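## 3. Where the reading happened

I should say up front that I came to this study as a parent first and a researcher second, and some of that will leak into this section. My own kid does nearly all of her reading under the kitchen table, and I wanted to know if other families had a spot like that. 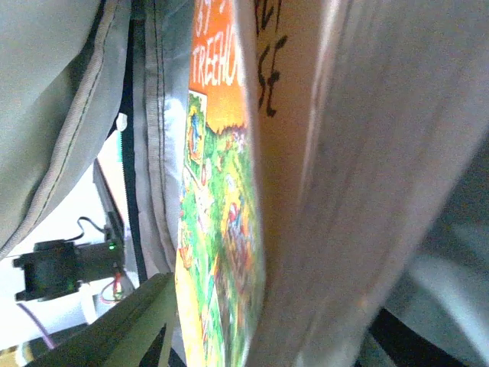
**Figure 2.** A paperback with a cartoon cover, one of the illustrated children's books.

So I asked. We had 49 families in the Florlow group, and each one kept a paper diary for the whole month of May. The diary had just two columns, place and time, plus a bit of space at the bottom of each page for anything else the grown-ups felt like telling me. (They felt like telling me a lot! I could have written a whole other paper out of those margins.)

Before we started, I was pretty sure the bed would win. Every parenting article I have ever read talks about the bedtime story, and the earlier Nowicki survey only asked about bedtime, so that was the picture I had in my head. Bed did come up all the time in the first week. Then the diaries started to drift. Stairs, the back seat of the car, the bathroom floor with the door shut, a laundry pile. One boy read on top of a chest freezer in the garage for most of the month, and his father wrote "still up there" on page after page.

What I noticed, going through the pages a second time, is how rarely the place was one the parents had set up for reading. Plenty of families had a reading corner. They had bought the beanbag and the little lamp, and they told me so with some pride at the first interview. In the diaries the beanbag mostly held coats. I don't want to make too much of this, as the diaries were filled in by adults and an adult is more likely to write down a strange place than a boring one. I come back to that problem in Section 5.

Time of day was messier. I had planned to sort the entries into before school, after school and evening, and those 3 bins fell apart by the second weekend. Kids read in scraps. A parent would write "4:10, then again later, then in the tub" and I had no good way to code that. In the end I kept the bins for the table and worked from the raw pages for everything I say here, which I know isn't tidy.

The Flestar families deserve their own paragraph. They joined late, they live in apartments, and a lot of the kids share a bedroom. I expected them to report fewer places, simply from having less floor to work with. They reported just as wide a mix, but the places were smaller and closer to other people: the end of a couch where a brother was watching TV, a chair pulled up next to the stove. One mother wrote that her son "wants to be alone right next to me," and I have thought about that line more than anything in my tables - it fits my daughter under the kitchen table too.

I also asked what made a child leave a spot. Hunger was the big one, then siblings, then the light going. Very few of the notes mentioned finishing the book.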